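Subject: Re: Garden and house flags – return terms for marketplace orders

Dear list members,

Thank you for the comments received since the draft return terms were circulated. The office has reviewed them together with the supplier agreements for Flekorlow and Sustivar, and our reply to the principal question follows the quoted message.

> The draft says that decorative flags sold through the marketplace may be returned "under the usual conditions." Our shop carries both the Flekorlow house flags and the smaller Sustivar garden flags, and customers ask whether a flag that has already been flown can be sent back. Could the office state plainly what applies? We would also like to know if poles and brackets are covered by the same wording.

A flag that has been flown may be returned only if it shows a fault in stitching or printing. Unused flags may be returned for any reason, provided the original sleeve is included. Poles and brackets are listed separately in section 4 of the draft and are not affected by the flag wording. Sellers who bundle a flag with a bracket should give each item its own line on the packing slip.

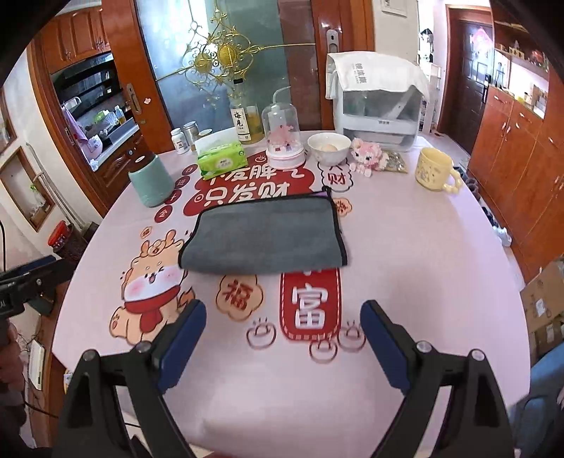 *Gray cloth on a festive printed tablecloth.*

Several members asked about product listings. Agbeko has confirmed that listings must give the finished size of the flag, measured after hemming, and must state whether the design reads correctly from both sides. Titles that repeat the product name will be sent back for correction. The same rule will apply to Mimumum listings from March.

Seasonal stock remains the largest source of complaints – chiefly late delivery and colors that differ from the listing photograph. Sellers holding more than 1,000 seasonal items are asked to post their final shipping date on the product page.

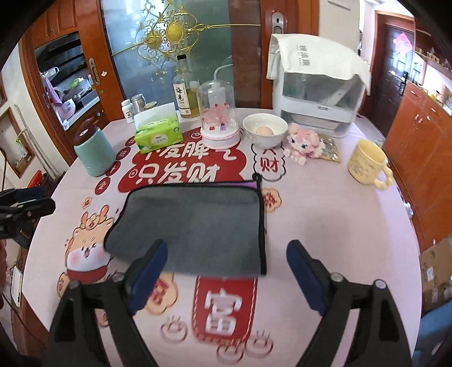
Listings for holiday flags with lettering need particular care. Where a design includes words in a language other than English, the seller should reproduce them in full and add a translation. A single character can carry the whole design, as the white "富" does on its red banner on the tablecloth, and a buyer searching for "wealth" will not find such an item unless the English word is in the listing. Two versions of the same design in different languages should be entered as 2 separate products.

Further comments may be sent to this list until the end of February. Please quote only the section to which you are replying.

Marketplace Standards Office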